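Read section 4 before opening the tin. Ollik hard oil is supplied ready to use and must not be thinned.

## 4 Oiling a new board

Applies to unfinished maple boards in the Astow range. Boards sold pre-oiled start at section 5.

1. Wipe the board with a damp cloth to raise the grain. Leave it on edge until fully dry.
2. Sand lightly along the strips with the fine pad. Do not sand across the glue lines.
3. Remove all dust with a dry brush.
4. Stir the oil. Do not shake the tin.
5. Pour a small amount on to the upper face and spread it with a lint-free cloth, working along the strips.
6. Oil the underside and all edges in the same session.
7. After 30 minutes, wipe off any oil still standing on the surface.
8. Stand the board on edge for 8 hours, then apply a second coat.

> **Caution:** Cloths soaked in oil can catch fire without a flame. Lay them flat outdoors to dry, or put them in a lidded metal tin filled with water.

**Note:** End grain takes up more oil than the faces. If the ends look dull after the second coat, treat the ends again and leave the faces alone.

### 4.1 Curing

Keep the board away from food for 4 days. Do not stack boards during this time. Curing takes longer in a cold or damp room.

### 4.2 Faults

- **Sticky surface:** too much oil left on. Rub with a cloth dampened with fresh oil, then wipe dry.
- **White rings:** water reached the wood before the oil had cured. Sand lightly and repeat from step 3.
- **Slight cupping:** one face oiled more heavily than the other. Oil the drier face and store on edge.
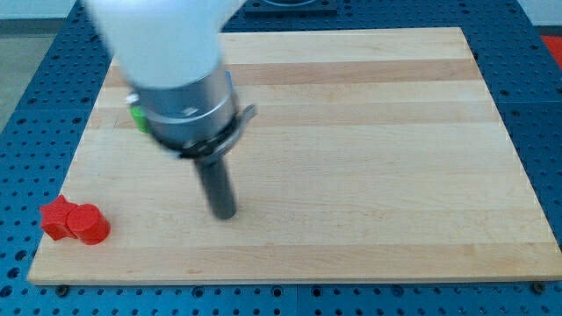
*Page last changed: November*

Maple strips vary in colour from pale cream to a warmer honey shade. Oil deepens the difference, and this is not a fault.

## 5 Routine care

Wash by hand and dry at once. Never soak the board or put it in a dishwasher. Re-oil when water no longer beads on the surface; one thin coat is enough.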